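Stories > Short fiction > The Open Day

The Open Day

Print this page | E-mail this to a friend

Late. Of course late. The 13 had sat at the roundabout with its doors open and then the gate man couldn't find her on the list.

"Kubo," she said. "Miyuki Kubo. From Bilier."

"Got a Bilier. Got no Kubo."

"That's me. I'm the Bilier."

He gave her a sticker with BILIER VISITOR on it and she ran. Up the ramp, past the urns and the children's trail, past a man handing out Kirnier pens. Room 127. She'd read it as 172 and lost four minutes to a store cupboard.

Inside it was packed and too warm. Coats over arms. Somebody's pushchair. Šimkus at the front with his sleeves rolled up, talking already, and not looking at the door in the way that meant he'd seen her come in.

"...so the left hand takes the fruit, the right hand minds the apple. No rush. It isn't a race."

People laughed a bit. She got in behind a tall boy, then beside him, then there was the table. Pale wood, a turquoise plate, the two arms coming in over it.

She'd written the closing routine for that left hand. Eleven weeks of it, in a back office at Bilier with a radiator that knocked, and she'd only ever seen it as numbers. Curves. A column that went red when she got it wrong. Now fingers.
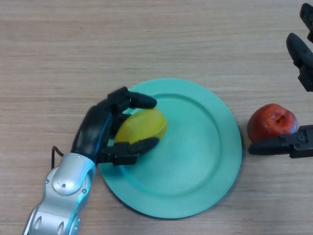
The left hand at the plate, the right hand by the apple.

"Is it going to squash it?" A girl, seven maybe, chin nearly on the rope.

"No," said Miyuki. Too quickly.

"How do you know?"

How did she. Line 338, that was how, the one she'd changed on the train to her sister's in July and changed back and then changed again. If the lower finger met something before the upper one did, wait. Just wait. Let the other one come. Šimkus had called it dithering. He'd wanted it brisk, he'd wanted it to look good from the back row. They'd had words over it, proper words, in a car park, and after that it was all e-mails, with Brusurov copied in on every one as if he were somebodys lawyer.

And then they'd shipped it and she didn't know which version. Nobody had said. She hadn't asked, she'd been too proud to ask, and it had gone on for months like that.

"It waits," she told the girl. "Watch the bottom finger. It should wait."

"What for?"

"For its friend."

The girl thought about that, frowning.

Šimkus had stopped talking. The room went quieter, coughs, a phone, the pushchair squeaking back and forth, back and forth. Miyuki had her bag strap in both fists. Black fingers over the green-blue plate. Yellow between them. She wasn't breathing very well.

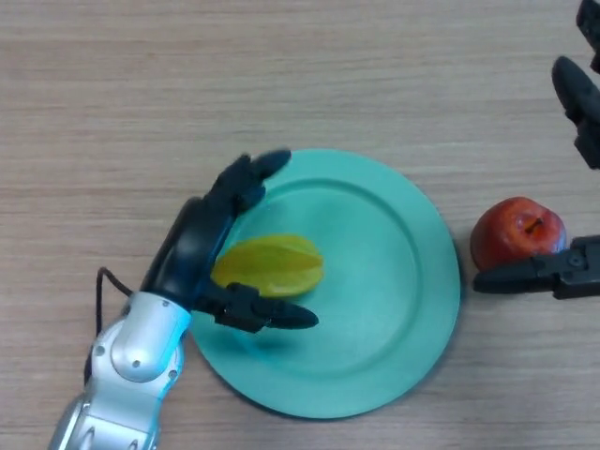
Star fruit on the plate, the hand open round it.

And it waited.

Such a small stop. You'd have to know. The tall boy was looking at the apple, most of them were, it was red and it was nearer. But the lower finger stayed where it was, and stayed, and the upper one came down to meet it, and she made a noise that she turned into a cough.

"It did it!" said the girl. "It waited for its freind!"

Heads turned. Šimkus's too. He found the girl and then he found Miyuki, hot and coatless with a sticker on crooked, and for a second she thought he'd just carry on with the talk, he had cards in his hand, he was on card two.

"Yes," he said. "It does that." He turned a card over and didn't read it. "I wanted that bit taken out. I was told no. I took it out anyway, and put it back in, the night before we sent it."

A few people nodded, politely, as if that was part of it.

"The person who told me no is by the radiator," he said.

She wasn't by a radiator. She looked, there wasn't one. Then she got it, and had to study the floor for a while, somebody's brown shoes, a dropped Kirnier pen.

The girl pulled her sleeve. "Can it do it again?"

"Ask him," said Miyuki. "Go on. Put your hand up."

She put hers up too.

E-mail this story | Print this story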